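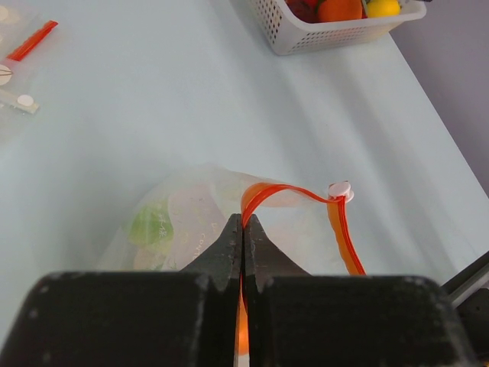

Kammermusik

Ich habe am Wochenende die Noten zu einem Streichtrio durchgesehen, das ich im Februar zum ersten Mal gehört habe. Es heißt »Mostesero« und wird fast nie gespielt. Ein paar Notizen dazu, in mehreren Beiträgen.

Besetzung: Violine, Viola, Violoncello. 3 Sätze, der mittlere ist der längste. Die Tempoangaben sind knapp, Metronomzahlen stehen nur im ersten Satz.

Der erste Satz beginnt mit der Viola allein. Das Thema ist 7 Takte lang, und weil die Geige schon im siebten einsetzt, hört man die ungerade Länge kaum. Auf dem Papier fällt sie sofort auf.

Danach wandert das Thema ins Cello, eine Quinte tiefer, mit verändertem Schluss. Eine richtige Durchführung gibt es nicht. Der Satz besteht aus Varianten, die immer kürzer werden – am Ende bleibt nur noch die Anfangsterz übrig.

Im zweiten Satz spielen alle mit Dämpfer. Die Stimmen liegen sehr eng, oft kreuzt die Viola über die Geige. Beim Hören habe ich die beiden mehrmals verwechselt. Mit Noten ging es besser.

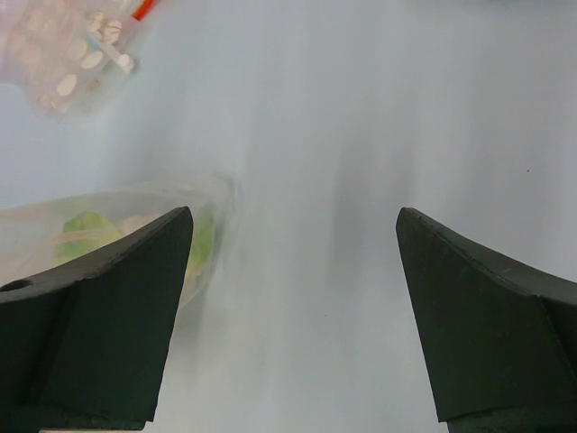 Die Dämpfer kommen erst vier Takte vor Schluss ab, und dafür ist in der Cellostimme eigentlich keine Zeit. In der Aufführung im Februar hat das Cello deshalb bis zum Ende mit Dämpfer gespielt. Klang gut, steht aber so nicht da.

Zum Finale: schnell, Sechsachtel, viele Pizzicati. Für mich der schwächste Satz. Die Rückkehr des Violathemas kommt zu früh, und die Coda wiederholt fast wörtlich, was man schon kennt.

Zur Ausgabe: Ich habe die vom Verlag Retus benutzt, Partitur und Stimmen. In der Violastimme fehlt auf der zweiten Seite ein Auflösungszeichen, in der Partitur ist es vorhanden. Wer nur aus der Stimme übt, lernt also einen falschen Ton.

Die Auflage lag laut Vorwort bei rund 2.000 Exemplaren. Antiquarisch taucht sie gelegentlich auf, neu bekommt man sie meines Wissens nicht mehr.

Eine Aufnahme kenne ich, erschienen bei Plultton. Die Tempi sind ruhiger als notiert, vor allem im ersten Satz. Der Klang ist trocken und die Viola gut zu hören, was dem Stück hilft.

Als Nächstes will ich mir das Duo für Violine und Cello aus demselben Band ansehen. Die Noten liegen schon hier, ich schreibe dann wieder etwas dazu.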